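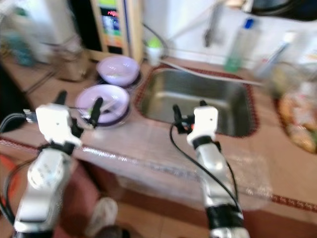 # The Room Sets the Tempo

Ismael Cordeiro tunes his snare lower for Marnarero than for any other hall on the circuit. The building has a hard rear wall and a balcony that returns the low mids a fraction late, and a drum tuned for a club sounds there like two drums. He drops the batter head by a quarter turn per lug, adds one strip of felt, and plays the first verse behind the beat until the bass settles.

Cordeiro is one half of Pritik. Khôi Đoàn, the other half, plays baritone guitar through two amplifiers and handles the loops. They have worked as a duo for four years and have released two records, the second of them recorded almost entirely at soundcheck. The new one, *Giraldo*, is due in June. It was made in the same way, with one difference: this time the rooms were chosen before the songs were written.

The method is simple to state. Each hall was measured with a swept tone and a pair of omnidirectional microphones on the stage lip. Đoàn noted the decay time in three bands and then set a tempo at which the eighth notes would fall clear of the strongest reflection. Marnarero came out slow. Bestotach, a former dance hall with a low ceiling and a sprung floor, came out fast and very dry, and the two songs recorded there are the shortest on the album.

"You can fight a room for about a verse," Đoàn says. "After that you are playing what it wants, only badly."
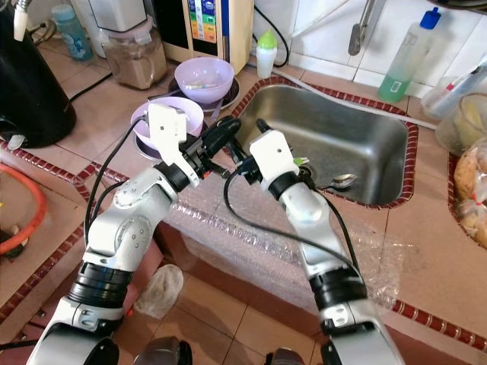
## Capacity and decay

Marnarero seats 1,326. Bestotach holds 662 standing. The figures matter to the record more than they might seem to, as every take was made with the floor empty, and an empty hall is a different instrument from a full one. Clothing absorbs high frequencies. So do padded seats, and Marnarero has those in the stalls but bare benches upstairs. Cordeiro's cymbals ring long on the finished tracks, and listeners who have heard the duo live will notice.

The pair considered hanging drapes to imitate an audience. They tried it once, at Bestotach, and the result was a dull top end with the low-frequency boom left fully intact. The drapes came down before lunch. What they kept was a change in cymbals: thinner crashes, a smaller ride, and no china at all.

Signal flow was kept short. The drums had four microphones, the guitar amplifiers had one each, and the stage-lip pair stayed up from the measurement sessions. Nothing was compressed on the way in. Đoàn's loops were sent to a floor monitor so that they would excite the room along with everything else — a choice that made editing close to impossible. Of the 15 takes of the title track, none could be cut against another. The version on the album is the ninth, complete, with a dropped stick at the second chorus.
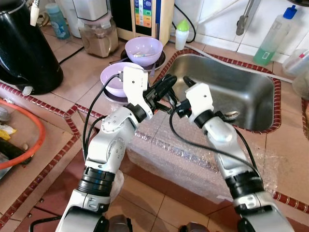
## On the road with it

Playing these songs elsewhere presents an obvious problem. A tempo matched to one hall is arbitrary in the next. Pritik's answer is to treat the recorded tempos as starting values. Cordeiro keeps a card taped to the floor tom with a range for each song, usually roughly six beats per minute wide, and picks a figure at soundcheck by clapping from the drum stool and listening to the back wall.

Đoàn's loops have to follow. He now records them fresh each night in the first eight bars, with no stored material, and the set has lost one song as a result. "Low Water" depended on a loop in seven against a drum part in four, and it needed more setup time than an audience will sit through. It remains on the second record and they have no plan to bring it back.

The live arrangements are otherwise close to the album. The guitar stays tuned to B, the second amplifier is set clean, and the vocals, which appear on only half of the tracks, are sung by Cordeiro from the kit into a headset microphone he dislikes. A stand-mounted model picked up too much hi-hat.

*Giraldo* runs 38 minutes. The vinyl edition places the Marnarero recordings on side one and the Bestotach recordings on side two, with the hall noise left in between songs.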